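November
By Kelly Tunstall

Print this page | E-mail to a friend

Second-Day Takeout, and How to Treat It

I eat out for a living, more or less, and what doesn't get eaten comes home with me in a stack of containers that would embarrass a smaller refrigerator. Over the years I've ruined most of it at least once. The tips below come from the ruins.

Fries. Everyone will tell you fries can't be saved. Everyone is using the microwave. Heat the oven to 400 with the sheet pan already inside, spread the fries out so they aren't touching, and give them five minutes. No oil, they brought their own. They won't be what they were, but neither am I the morning after.

Dumplings. Pan-fried ones go in a cold skillet with a spoonful of oil, flat side down. Turn the heat to medium, and when you hear them complain add a splash of water and put the lid on. Two minutes, lid off, wait for the sizzle to come back. Steamed ones want steaming again, on a square of parchment or a lettuce leaf. I once skipped the leaf and left half a dozen wrappers welded to the steamer, with the fillings rolling around loose like marbles.

Rice. Get it into the refrigerator the same evening, in a shallow container, and don't leave it sitting out while you finish a movie. Break up the lumps with wet fingers before it goes in the pan. If you only want it hot, sprinkle on a little water, cover it with a damp paper towel and microwave until it's steaming all the way through. If you want fried rice, leave it dry and be patient with it.

Noodles in soup. Ask for the broth on the side. If you forgot to ask, fish the noodles out when you get home and keep them separately, tossed in a few drops of oil. By morning a noodle left in broth has drunk the lot and doubled in size, and you own a casserole.

Pizza. Skillet, medium-low, lid on, a few drops of water beside the slice and not on it. There is a man at Drerell, the slice place near my apartment, who says to do it upside down first. I tried it. I spent the evening scraping.

Salad that's already dressed. Eat it tonight or let it go. I have no trick for this one and I distrust people who do.

Fried chicken. Out of the bag the minute you're home, bag is steam, steam is sog. Refrigerate it uncovered on a rack. Same hot oven as the fries, same pan, but longer, and let it lose its chill on the counter while the oven heats.

Sauce cups. I pulled out my door shelf last month and found 161 of them, counting soy packets. Decant what you'll use into one jar per kind. The lids on those little plastic cups are a suggestion, so stand them upright in a mug until you get to it.

Smells. Rinse the container in cold water first, then hot soapy. Curry stains on plastic fade if you leave the thing on a sunny windowsill for a day or two. Garlic stays forever, and I've made peace with the one from Landry that now makes everything taste of their eggplant.

Labels. Masking tape and a marker, with what it is and when you got it. "Brown stuff" is better than nothing but not by much. Three or four days is my limit, and anything I have to sniff twice goes out.

Getting rid of it. Tip liquids down the sink before you bag the rest. Tie up fish and shellfish separately, and if trash day is a long way off, freeze the shells until then. Your guests may ask questions. Mine have stopped.
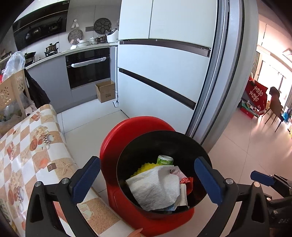 Kelly Tunstall
Restaurant columnist and reluctant home cook

Kelly reviews noodle shops, diners and anything with a laminated menu. She owns one good skillet and is still looking for the lid.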